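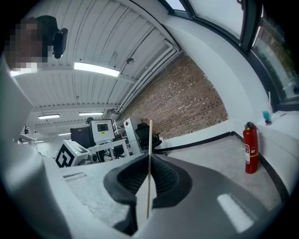

The fault was logged at the end of the morning as a calibration error, which is what the software called it. Shuk-fan Tai copied the wording into the record without comment. Under "operator action" she wrote: restarted, repeated, same result.

The result was that the arm closed on the stick and went on closing.

It was a small arm with a small job. Ernora had lent the building and Jorkisano was paying for the trials, and for both of them the specification was the same: pick up a thin object, hold it upright, carry it across the cell and set it down in one piece. The thin objects were wooden sticks. They came in boxes, and a box had been getting used up faster than the budget allowed.

Wenceslao Esquivel read the log over her shoulder.

"How far past?"

"Two millimetres past contact. Then it stops on the current limit."

"And the stick?"

She held up both halves.

He sat down and pulled the training set across to his own screen. The arm had not been programmed to grip, in the sense he had been taught the word. It had been shown. Operators had gone about the building with hand-held grippers, picking things up and putting them down, and the arm had learned from the recordings. Width of the fingers was taken from the recordings. So was the moment at which the fingers stopped moving. If the arm was squeezing too hard, one explanation was that somebody had shown it how.

He played the demonstrations in order. In each of them a stick stood up in the middle of the view, and the room leaned and swung behind it. He noted the reported width at the moment of the grasp. The early ones agreed closely. From number 71 onward the reported width was larger by two millimetres, with the same type of stick and the same operators, and it stayed larger to the end of the set at 119.

"It thinks the sticks got fatter," he said.

"They're from the same supplier."

"I know they are."

Tai thought about it. A controller that believed the stick was two millimetres wider than it was ought to have stopped early and dropped it. She said so.

"It did, at first," Esquivel said. "Look at December. We had a drop rate nobody could live with, and Kwan-ho put in an offset to bring the fingers closer."

"Then who took out the error?"

"That's what I'd like to know."

Kwan-ho Tsao was fetched. He remembered the offset. He had added it to the controller, with a comment, and he found the comment and read it aloud: temporary, remove when the cause is known. He had not removed it, and the cause was not known. He went through the change history standing up, with one hand on the back of the chair, and after some minutes stopped at a line from Pirnau, the contractor who maintained the hand-held units.

Pirnau had issued a new set of finger pads. The old rubber had taken a permanent set with use. It no longer sprang all the way back, and a gripper which was closed on a stick read as a gripper which was slightly open. The new pads corrected this. The model was then retrained on a fresh set, with the fault gone from the data, and the offset had gone on sitting in the controller, correcting for something that had stopped happening.

"So the set on my screen is the old one," Esquivel said.

"Yes. What are you doing with the old one?"

"It was in the folder called current."

They took the offset out. Tai ran the cell with the gate shut and the interlock on. The arm went down, closed, lifted the stick and held it upright. She let it stand for the full count and then had it carry the stick across and set it down. It did this 70 times and broke none of them, and she entered the number and went to get something to eat.

It would have been closed there if Siu-fong Yen had not been responsible for safety and if she had not been in the habit of reading closed reports.

She came down the next afternoon with the report printed out. She had underlined one sentence, which was that the arm stopped on the current limit.

"What force is that?" she asked.

Tsao gave her the figure from the data sheet.

"I didn't ask what it should be. Has it been measured with the new pads on?"

It had not. The force gauge was in its case on the shelf, with its calibration certificate folded inside. She opened the case and handed the gauge to Tsao, and he fixed it between the fingers and commanded a close. He wrote down what it said. Then he did it again and wrote that down as well, under the first.

The limit was set in software, and it had been set when the offset was. To make the fingers travel the extra distance against tired rubber, somebody had needed more current, and had allowed it. The comment on that line was blank. Tsao looked at the initials beside it for some time. They were his.

"The risk assessment says a trapped finger is a bruise," said Yen. "At this figure I wouldn't sign for a bruise."

"The gate is always shut."

"Tsehay changes sticks with the gate open. It's in the procedure. Step four."

Tsehay Nigatu, asked, said that this was correct. She changed them by hand, in slow mode. Slow mode limited the speed. She had assumed that it limited the force too, and so had the person who wrote step four, and so, when they looked at one another, had everyone else at the table. She put her hands in her pockets.

Yen wrote the new report herself. She dated it 30 Jul 2018 and did not use the word calibration. Under "cause" she put two changes made together, of which one had been reversed. Under "injury" she put none. Under "immediate action" she put that the cell was locked off, that the limit was to be restored and measured, that sticks were to be changed with the drive power isolated, and that the assessment was withdrawn.

There was a box for the severity the event could have had. She filled that in last, and then asked Nigatu to read it and say whether she agreed.

Nigatu read it with her hands still in her pockets. She said she would have put it one higher.

Yen crossed out the number, wrote the other one above it, and initialled the change. Tsao asked whether he should send a copy to Pirnau. She said yes, and to Ernora, and that he should take the folder called current and give it a different name before he did anything else.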